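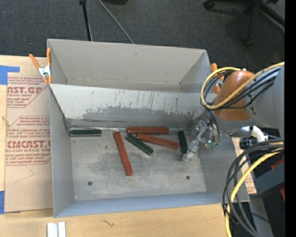
Kanini Barasa still says the arm should have stopped the first time it touched metal, and that everything we now do at Eder follows from that one complaint.

## About Eder

Eder is a small test shop for bin picking. Companies send us a gripper or a control program, and we find out how it fails. The work is mostly blocks in metal bins, moved one at a time, for as many hours as it takes.

## The November fault

Our first long job was for Athumani, a maker of packing cells. In November, on cycle 122, the arm went down for a block lying against the bin wall and missed the height. The fingertips hit the floor of the bin and kept pushing. The force limit had been set in the program but never loaded to the controller after a restart. The bin slid, a fingertip cracked, and the arm ran 3 more cycles before someone pressed the stop.

No one was hurt. Two people were in the room, and one of them was close enough to reach the bin - that was the part we took most seriously. We sent Athumani the full log and a written account, including our own mistake, and stopped all runs until the cause was clear.

## What changed

- Bins are clamped before the arm gets power.
- The force limit is read back from the controller at every start. If the values don't match, the arm stays off.
- Any unplanned contact ends the run. A person has to clear it by hand.
- Hands stay out of the bins while the arm is live, even when it is standing still.

Blocks close to a wall or in a corner are still the hardest picks, and we include them in every test.

## Who we are

Areeba Yousafzai runs the test floor and signs off on each fault report. Kanini Barasa writes the controller checks. Our shop is in Eltville. Clients get every report in full, failed runs included.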